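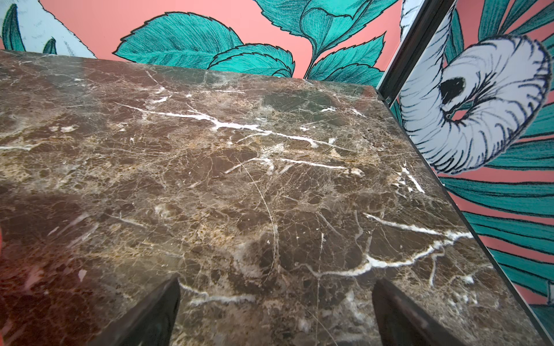 Figure 3. Wrist camera view across the marble top, with the gripper fingers at the lower edge and the printed wall behind.

4. Collecting the demonstrations

4.1 Set-up

All demonstrations were recorded at the Ullbridge site on one two-armed station. The arms are mounted on a black rail along the near edge of a dark brown marble top. Each arm ends in a parallel gripper and carries a small camera at the wrist. A further camera is fixed so that it takes in both arms and the table. The walls around the table are covered in a print of animals and large leaves on a pink ground, and we left this in place for every session. Earlier work on the same station used plain grey boards, and the policies trained there did badly when the boards were taken down. We wanted the busy background in the data from the start.

The polished stone gave us more trouble than the walls. It reflects the wall colour and the lamps, and its white veins have strong edges that a simple segmentation step picks up as objects. We tried a matt cloth for one afternoon and gave it up, as the gripper tips caught in it whenever an operator came down too low. No masking of the table was used in the final data.

The task is to move small items, most of them fruit, from the table into a red dish with a petal-shaped rim. Either arm may be used for any item. The operator may also pass an item from one gripper to the other. Items were laid out by a second person following a printed card, and the cards were shuffled at the start of each session. The dish was moved between a few marked positions in the same way. The marks were kept off the table top and put on the card as distances from the rail, so that a policy could not learn to look for tape.

4.2 Two ways of showing the task

We compared hand guiding with remote control. In hand guiding, the motors are set to hold the weight of the arm and little more, and the operator takes hold of the links and moves them through the task. Joint angles are logged, and the grippers are opened and closed with a foot switch. In remote control, the operator sits at a pair of smaller leader arms and the station follows them. The leader arms run on the Medora software, which we changed only to write out the commanded and measured joint positions side by side.

Hand guiding is easy to explain. A new operator can usually finish a simple pick in the first few minutes, and can feel through the arm when the fingers touch the stone. It is hard to do with two arms at once, though. An operator needs one hand near the elbow and one near the wrist to place the gripper well, which leaves none for the other arm. Our operators dealt with this by moving one arm, parking it, and then moving the other. The recordings therefore contain long stretches in which one arm is still, and a policy trained on them tends to stop dead after the first arm has finished its part.

The operator's hands and sleeves are also in the camera images. We followed the usual practice of playing the recorded joint path back without the person and saving the images from the playback. This works as long as the items are put back exactly as they were. With round fruit on polished stone they seldom were, and a playback that misses by a finger's width teaches the wrong thing. We repeated the playback when it missed, up to three times, and dropped the episode after that.

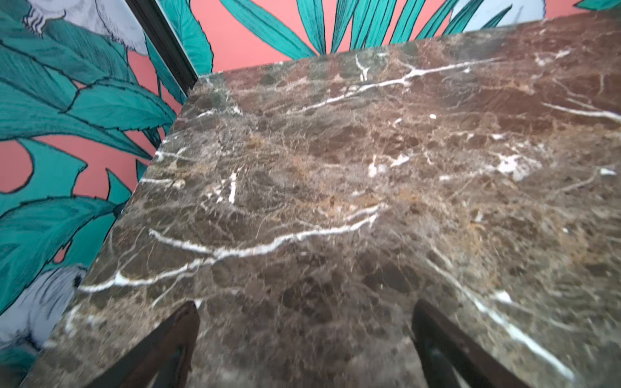
Remote control avoids both problems at the price of touch. The leader arms give no force back, so the operator has to judge contact by eye, and the part of the table that matters most is often hidden behind a gripper. We let operators look straight at the table and also gave them a screen with the two wrist views. Most used the screen only for the last part of an approach. One habit that had to be trained out was closing the leader grip as hard as it would go on every item. The log then shows a commanded opening of zero whatever is being held, and the policy has no cue from the command as to the size of the thing between the fingers. We asked operators to close until the item was held and then stop. It took most of them a session to get used to this.

There is a delay between the leader and the station. It is small enough that operators did not mention it in free movement, but it shows up in hand-overs, where both grippers have to be on the item for a short time. Operators who had done hand guiding first were slower here. They appeared to wait for the feel of contact before letting go, and there was no feel to wait for.

4.3 What was recorded

We recorded 108 episodes by remote control. Each was cut at 1000 control steps, and an episode in which the item was not in the dish by then was marked as unfinished. Unfinished episodes were kept in the raw set and left out of training. A further 23 episodes were removed by hand before training, for one of these causes: an item was knocked off the table, the two arms touched, or the log had a gap in one of the camera streams. The hand-guided set was collected on the same cards. We stopped it early when it became clear that most of the time was going into playback.

Each operator worked for no longer than half a morning at a stretch. We had first planned for whole days, but the paths became visibly rougher after lunch in the pilot, with more stops in mid-air and more second attempts at the same grasp. Second attempts are useful in small numbers. They show the policy how to come back from a miss. When they make up a large share of the data, the policy learns the miss along with the recovery, and we saw one early model open and close its gripper beside an item several times before picking it up.

Operators spoke aloud while working, and a short note was typed after each episode. The notes were meant only as a check on the labels, but they turned out to be the best source we had on why an episode looked odd. Several of them say that the operator changed arms halfway through an approach. In the joint log this looks like a fault. With the note beside it, it is plainly a change of mind, and we could decide whether to keep it.

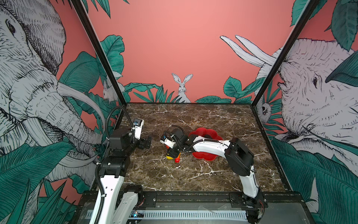
Lutz Kasten objected, on reading a draft of this section, that a change of mind should never be kept. A policy has no mind to change, he wrote, and if two arms can both reach an item then the data should say which one takes it and say so every time. We take the point in part. A fixed rule for the choice of arm would make the set more even, and we tested one: the arm with the shorter reach to the item goes first. Operators found it hard to follow near the middle of the table, where they had to stop and work out which arm was meant. The pauses were then in the data too. In the end we kept the free choice and removed only those episodes in which both arms had set out for the same item and come close to touching.

Paweena Rattanakul raised a different matter, that of who is doing the showing. In her view a set made by practised operators hides the parts of the task that are hard, and she asked for episodes from people in their first hour. We had some of these from the training sessions. They are slower, and the grippers come in higher and drop straight down, but the grasps themselves are often cleaner. We added them to the set under a separate label so that they can be left out by anyone who wants the practised paths alone.

4.4 Placing items in the dish

The pick was the easier half of the task for every operator. Letting go in the right spot took more care. The rim of the dish is wavy, and an item lowered beside a high part of it will catch and tip outwards. As the dish fills, there is also less room for the fingers to open. Operators learned to come in over the near side and to open the gripper only a little, and the better remote-control episodes have a short sideways movement just before release that clears the fingers from the item. Nothing like it was in our written instructions. It was absent from the hand-guided set, where operators had tended to let the item drop from a greater height and rely on the foot switch.

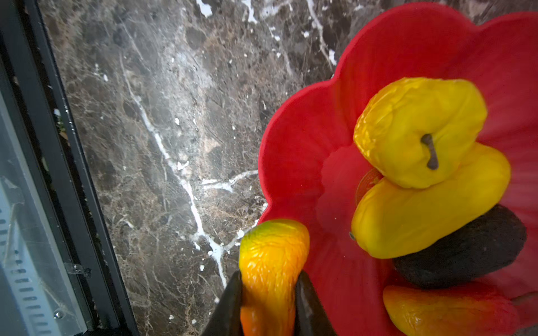
Figure 4. Wrist camera view of a fruit held in the gripper at the rim of the red dish, with other items already inside.

For labelling, we took the release to be the first control step at which the measured opening grew while the gripper was over the dish. The rule is crude and failed where an operator eased the grip to let an item turn between the fingers. Those cases were found from the notes and relabelled by hand. We also tried the contact detector from the Ondieki toolkit, which needs motor current at a higher rate than our logs provide, and did not take it further.

The same cards and the same labelling rules were used for the smaller set recorded at Gosthorpe, where the table is plain and the light comes from one side. That set was held back from training and is used only for the tests in Section 5. The operators there had remote control only. Their leader arms were the same type as ours but were mounted lower, and they worked standing up, which we did not try at Ullbridge.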